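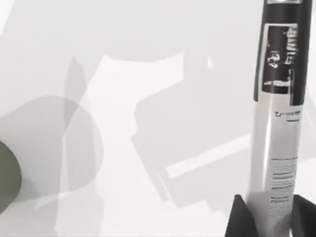
Two people wanted for the Turneck arm build

We are looking for two people to join the Turneck build at the Plekumell shared workshop. Turneck is a pair of small desk arms with two-finger grippers, made from printed parts and hobby motors. It is a spare-time project and the places are unpaid. Members pay for their own bench time at the usual rate. The project pays for motors, filament and wire.

The first arm moves and can hold a pose. The second is in parts on the shelf above the lathe. While the hardware catches up, most of the work is being done in simulation on the workshop computer, in a scene we call Cordeiro. It has a white table with a black-fingered gripper, a silver can with a black band, a small olive-green cup, a black marker with a white label, an orange tray and a turquoise unit divided into compartments. We are rebuilding the same layout on a real bench as the parts get made.

Place 1: simulation and control

You would take over the grasping runs. We have 2,000 planned and 1,778 of them are logged. The can is the hardest object we have, and the pen needs work too when it lies at an angle to the fingers. The settings for both are in one long file that needs splitting up.

You should be able to read and change someone else's Python. You do not need a robotics background. If you have used a physics simulator before, tell us which one.

The wrist also needs a proper look. It turns further in the model than the real one can, and the limits have to be corrected before any more runs are logged.
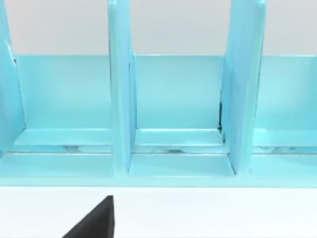 Place 2: making and wiring

You would finish the second arm and wire it to the Sesulent board, our own motor controller. The board works on the bench but has no case and no strain relief. You should be able to solder neatly and use a multimeter. Experience with a 3D printer is useful and we can show you ours.

You would also build the real compartment unit to match the model. Painted board is fine. The dividers must stand square, and the spacing must match the drawing, as the arms will be reaching between them. The real fingers still need drawing up so that they taper as they do in the model.

Time and access

One evening a week and one longer session a month, from the end of February until the summer. The workshop is up one flight of stairs and there is a goods lift. Anyone working near a powered arm does the bench induction first. It is free and takes an hour.
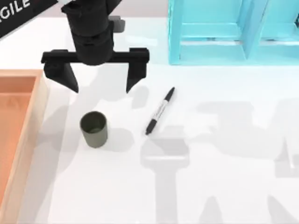

How to apply

Send up to 300 words saying which place you want and what you have built or mended before. Photos of unfinished work are welcome. Please do not send a CV. Use the contact form on the workshop page and put "Turneck" in the subject line.

We can see 7 applicants at the open evening. If more apply, we will keep your details for the next round unless you ask us not to.

Last updated: 2/19/23

This site uses cookies to remember your settings. By continuing to browse you agree to their use. Accept | Manage cookies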